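De: Lâm Thái
Para: lista de vecinos de Requena
Asunto: Re: humedad en los muros del patio

Sang Lương escribió:
> ¿Alguien sabe si conviene impermeabilizar el ladrillo
> por dentro? Me piden 729 euros por dos manos.

Hola, Sang:

Yo no lo haría todavía. En casa pintamos con un producto de ese tipo y en febrero ya se desconchaba. El agua venía de un canalón roto.
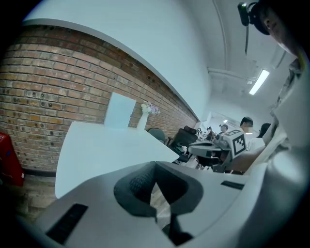

Lo que nos funcionó fue picar las juntas malas y rehacerlas con mortero de cal - nada de cemento - y dejar secar. Pagamos 420 euros, canalón incluido. Tardaron 19 días por la lluvia.

Si quieres, te paso el teléfono del albañil. Suele contestar a partir de las seis.

Un saludo,
Lâm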